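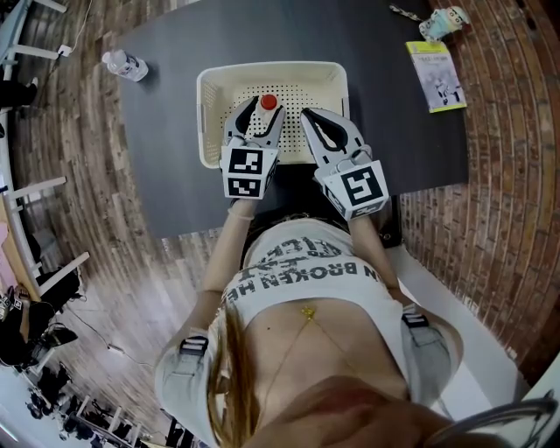 Quick one tonight as I have to be up early and there is still a load of washing in the machine. Dated 1/1/21 so I can pretend it's a resolution post. It isn't really, I started sorting the small stuff before Christmas and only just got to the bit worth writing up.

So. Baskets.

I have been on about baskets for ages, I know. But the cream plastic one with the little holes in the bottom has won. I tried the Kaker drawer trays first (too deep, everything fell over and stayed over) and then a cardboard box with dividers I cut myself, badly. The dividers lasted until I put something heavier than a pen in there. Then I tried just leaving everything on the table and calling it a system. No.

What I like about the basket is how shallow it is. You can get your hand in. Small bottles stand up and you can see the tops of them, and if you have one with a red cap then that's your marker, you learn where it lives and everything else gets found from there. I put the red one near the back, in the middle. Tall things behind, small things in front, like a school photo. Rounded corners as well, so crumbs and bits come out with one wipe instead of me going at them with a cotton bud.

Holes in the floor of it – wasn't sure. I thought tiny things would get stuck in them. Paper clips do, sometimes, end on. But dust goes straight through and you can hold the whole lot under the tap when it gets grim, give it a shake and leave it on the drainer. The Kaker trays just made a puddle.

Things that went in, from memory:
small bottles, lids checked and tightened
glue sticks (dried ones binned, mostly)
one roll of tape
the good scissors
a lip balm which I have been looking for since June

Things that came out again: batteries. Don't put loose batteries in with everything else, I got told off in the comments last time and fair enough. They're in their own tub now.

I did the sorting at the big dark table at Clumolness, as ours at home was covered in wrapping paper and somebody's jigsaw. Dark grey is a brilliant colour for this. You can see every last thing on it. Pale table at home, white bottle, white lid, I'd have been there all week. If your table's pale put a dark towel down first, an old one, then you can gather up the corners at the end and tip all the rubbish into the bin in one go. I was very pleased with myself about the towel.

How I do it, if you want it. Empty basket in the middle, close enough that you're not stretching. Everything else to the left. Pick up one thing, decide, put it in or put it to the right. Don't read labels at this stage, you'll be there reading the back of a bottle for ten minutes and then you'll want a cup of tea. Labels come after. I set a timer for 20 minutes and stop when it goes, even in the middle, and it's suprising how much gets done in that when you're not allowed to wander off.

Then the second go. Turn every bottle so the label is facing you. Anything sticky gets wiped. Anything with an inch left in the bottom goes at the front so it gets used up. I had 2 of nearly everything, both half full, both bought in a panic. I've poured together what could be poured together and I am not buying any more until spring.
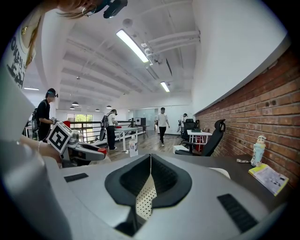

Down the long room at Clumolness, white walls and that nice light wooden floor.

I do love that room. It would be easy to fill it with shelving and they haven't. Wooden floor means you hear every single thing you drop, mind. Good for finding lids.

I'd have a white table as well as a dark one if I had the space – dark for sorting, white for writing out labels and laying out paper. At home it's one table for everything, including dinner, so the basket has to be able to get picked up and moved. That was the other problem with the dividers, lift the box and the lot went sideways. A basket you just grab by the walls and go. It fits on the shelf over the radiator too, with a bit to spare, though I've moved the glue sticks out of it for that reason.

Cost, since somebody always asks. I keep all this in the back of the diary: 698 for the whole year on storage, which is frankly embarassing, and 600 of that was the wardrobe from Kanaujia. So the small things haven't been too bad. The baskets were hardly anything. I'd get them again. I'd get the next size up for the bathroom, where the bottles are taller and there are more of them and none of them are mine.

Still to do: the drawer by the back door (keys, string, takeaway menus from places that have closed). The Netar tin, full of buttons, which I keep moving from room to room without opening. The airing cupboard, not thinking about that one yet.

A few of you wanted to know about labels for the baskets themselves. I don't bother. They're open at the top, you can look in. If you've got lids on yours then yes, label the end and not the lid, otherwise once they're stacked you can't read any of them. Masking tape and a thick pen is fine. I did buy proper label holders once and they pinged off.

Right, washing's finished, I can hear it beeping. Will do the button tin next and put up how it goes. If anyone has got a way of stopping paper clips going down the holes let me know, I've got kitchen roll in the bottom at the moment and it looks a bit sad.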